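The Office of Unclaimed Hours

Last updated: May 2019

In accordance with the rules of the Ciltero district, all hours lost within its limits must be handed in at the Office by the finder. An hour left on a bench, or dropped between two appointments, remains the property of the person who lost it for a period of 50 days. After that it passes to the Office, which may use it as it sees fit.

Mr. Abílio Guerreiro was appointed Keeper in February, following the retirement of Mrs. Conceição Magalhães. He received from her 34 keys, a stamp and a ledger. The ledger recorded each hour by its date of arrival and general character: one of waiting, slightly worn; one of sleep, from a child; one of argument, to be kept away from the others.

On his first morning a claimant presented himself at the counter. He gave his name as Florêncio Paiva and his age as 77, and stated that he wished to recover an hour he had lost at lunch.

"Please describe it," said Mr. Guerreiro, as the form required.

"There was a checkered cloth on the table," said Mr. Paiva. "My brother was speaking. I was thinking of something else."

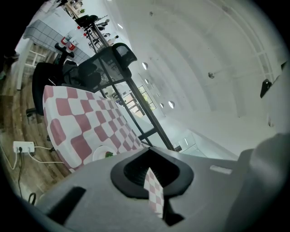
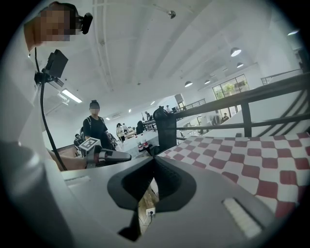

Mr. Guerreiro consulted the ledger. The hour had been entered on the correct shelf, but the period of claim had ended many years before. Under the rules it could not be returned. It could, however, be inspected on the premises by any member of the public, for as long as the inspection required.

He explained this to the claimant – twice, at the claimant's request – and brought out the box.

Mr. Paiva carried it to the reading room and closed the door. At the end of the day Mr. Guerreiro knocked and was asked, politely, for a little more time. He looked at the clock, and then at the shelf of hours that had passed to the Office. He took down a plain one, in fair condition, and entered it in the ledger as used for official purposes.

Then he slid it under the door and went to put the kettle on.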